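Search the notebook Enter keywords
Filed under: Workshop Log / Finishes & Glues

4 September 2005

OK, second go at the hide glue! The batch from May went stringy on me (I let it get too hot, I'm pretty sure, and then I left it sitting over lunch like an idiot), so I dumped the lot and started over with the Laitinen granules. I weighed out 200 grams dry and 200 of cold water, gave it a stir with a stick, and put the lid on overnight. By morning it had swelled up into that lovely wobbly stuff that looks like bad jam.

Warmed it slowly in the double boiler. The dial on our pot is a liar, so I used the candy thermometer and parked it at 54 C, and wow, what a difference. It ran off the brush in one thin string and didn't skin over nearly as fast as I expected. I did the Plokier chair first, both back legs, then the loose stretcher. Rubbed joints on the small blocks, no clamps, just push and wiggle till it grabs. So satisfying!

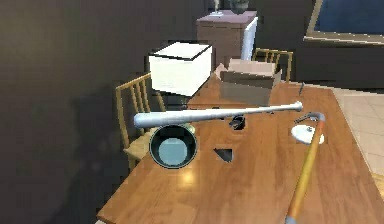 Vsevolod Tkachenko read the first page of this over my shoulder and told me I should be warming the wood too, that a cold tenon will gel the glue before the joint is even home, and that he'd run a heat gun over both halves for a few seconds each. He also thinks my mix is too thick for chair work and wants more water in it. I grumbled, but I tried the heat gun on the left arm and it did slide in a lot easier, so point to him.

Things to sort out:

The Leteva stool still has old white glue in the sockets. Hide glue won't stick to that, so scrape first (vinegar on a rag helps, smells awful). I got 2 sockets clean and then my wrist gave up.

Test sticks: pine to pine, oak to oak, plus one pair with the extra water. Write the mix ON the stick this time, please, me.

Leftover glue is in the fridge in the Allness jar, top shelf, label facing out. It is not gravy. If it smells off, toss it and soak a new batch, and somebody put granules on the order sheet because the bag is getting low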